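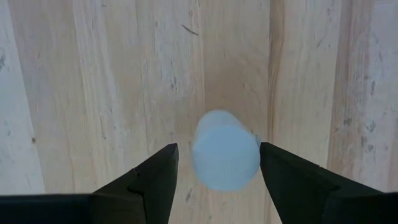 Do you have to start a jigsaw puzzle with the edges?

Most people do and it's a fine habit, but you can start anywhere you like. If the picture has one loud, busy patch in it (a striped awning, a sign with big letters), that patch will often go together faster than the border.

Wanda Pietrzak
Oct 25, 2021

OK so that was the thing I got asked most after I posted my finished Sirkholm puzzle, and I have so many thoughts that I'm making it a thread. Puzzle people, come in. Non-puzzle people, you're welcome too, there are snacks.

Background: I did puzzles as a kid, dropped them completely, and picked them up again in April when my sister handed me a Condel box she'd given up on. It was a harbor at Sirkholm, 1,000 pieces, and at least half of it was water. I was hooked by bedtime.

The water is why she quit. Water and sky are the same problem: the color barely changes and there's nothing to look at. So stop looking at color! Sort by shape. Two knobs and two holes, three knobs, four knobs, the weird ones. I put each kind in rows and worked down the rows.

It sounds dull. It was the best evening I'd had in weeks. You get into a rhythm where your hand reaches for a piece before your brain has anything to say about it.

Edges again, because someone is going to ask. I do like a border first if the outside of the picture has some variety. The harbor had sky all along the top, so I did the boats first, then the houses, then joined the houses up to a bit of sky, and the border went in nearly last.

One warning about borders. With a lot of puzzles, two edge pieces can fit together nicely and still be wrong. If your last corner won't close, look for the false fit along the plainest side. Mine was bottom left, three pieces shifted over by one.

Lighting!! I can't say this loudly enough. A lamp off to the side beats a ceiling light every time. Overhead light bounces off glossy pieces and everything turns white. From the side, you can even see the little ridges where the cutter came down.

(Daylight is better still. I get a good window until midafternoon and then I have to move my chair like a cat.)

Things I tried and went back on: sorting every last piece by color before placing any. I know people who swear by it. I ended up with a giant pile called "brownish" and no will to live. Now I pull out edges and anything striking, and leave the rest in the lid.

Things I tried and kept: baking sheets. Put a section together on one, slide it over when it's ready. Parchment underneath makes the slide a lot smoother. My sister uses a piece of felt, and she can roll the whole thing up at dinner time, which I admit is pretty slick.
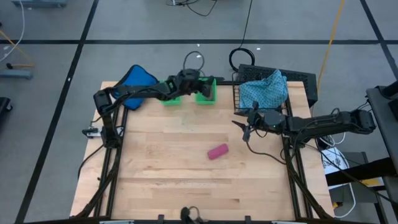 How do you move a half-finished puzzle without wrecking it?

Slide a stiff sheet of cardboard or foam board under it, one section at a time, and carry it flat. If the puzzle is bigger than your board, separate it along a natural line in the picture and move it in parts.

Ask me how I learned to do it in parts. The Sirkholm lighthouse spent a night under the couch.

Next up: where to get them. New puzzles are lovely but I go through them fast, and the secondhand ones are half the fun. The Giltbridge library has a swap shelf by the side door. Take one, leave one, no card needed. I've gotten seven from there so far and only one was missing a piece.

People write notes inside the lids! "Hard sky." "Dog ate the steeple." One just said "Good for a cold." I love these so much. I've started adding my own, and I try to be useful, like which section to do first.

About missing pieces, because this seems to be what puts people off secondhand boxes. Before you decide it's gone, check your sleeves, the box corners, and the underside of any section you've already moved. Pieces hang on by static in a way that feels personal.

If it really is gone you can make one. Press a bit of kitchen foil over the gap to get the outline, trace that onto card about as thick as the puzzle, cut, and paint. Mine came out the color of a sad potato, and from across the room you can't tell at all.

Brands, since my replies are full of it: I'm not loyal to anyone. I like Condel for the matte finish and the slightly loose fit. Some of you want a tight fit so you can pick the whole thing up by a corner and I respect that, but my fingers prefer loose.

What I look for on the box is the picture. Lots of small areas that are different from each other: bookshelves, market stalls, seed packets, old maps. A map is a dream, there's lettering everywhere. Gradients and snow I save for January.

To the person who asked if it's cheating to look at the box: no! Look at it all you want! I prop mine up on a cookbook stand. There's a mystery kind where the box doesn't show you the final picture and I've done one, and it was great, and I was cranky the whole time.

Also not cheating: letting whoever walks by put in a piece. My neighbor came over to borrow a ladder and stayed an hour and a half. He did the entire fish stall. We'd barely talked before that.

Do I glue them? I've glued one. It was the harbor, of course. Grewal, the frame shop on the corner in Giltbridge, mounted it for me and the woman there told me to flip it and glue from the back if I wanted the front to stay matte. So glad I asked first, I had the shiny stuff in my bag.

Everything else gets broken up and goes back in the box. I thought that would hurt and it's weirdly satisfying. I do it by hand over the lid, and I bag the edges separately for the next person. (If you find a bag of edges on the swap shelf, hi, it's me.)

Current project is a flea market scene with a whole stall of teacups, every one a different pattern. I'm two evenings in and I've got the teacups and half an accordion. The cobblestones are going to be a problem and I can't wait.

Tell me your favorite one you've ever done, and tell me what the hard part was. And if anyone near Giltbridge has a lighthouse they're finished with, I've got a very nice canal to trade.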